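Swap meet loot and a very sore back

So I finally made it to the Kornley swap meet! I've been saying I'd go since June and kept finding excuses, but this time I was out of bed at five and on the road with a thermos and far too much cash.

If you've never been, it's a big paddock full of old car parts, and it's heaven. There were about 40 cars in the show section out front, including a gorgeous cream Tarkamico wagon with its original hubcaps (I may have walked past it more than once). The bloke who owns it drove it all the way over from Cimville with no air con. Hero.

I went looking for a grille badge and a tail light lens. Came home with the lens, two window winders, a box of trim clips and a workshop manual I already own, but this one has the colour wiring diagrams! No badge, sadly. One stall had a beauty but wanted 2000 for it, and I'm not that far gone yet. 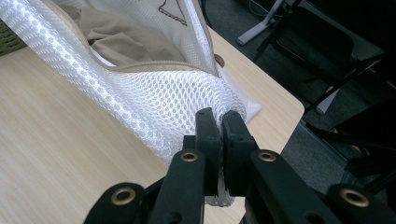 The winders need rechroming and one is a bit loose on its spline, so that's a job for after Christmas. The lens fits perfectly though, and I've already put it on. Next I want to sort out the rattle in the driver's door, which has been driving me up the wall. If anyone has a spare badge in the shed, leave me a comment.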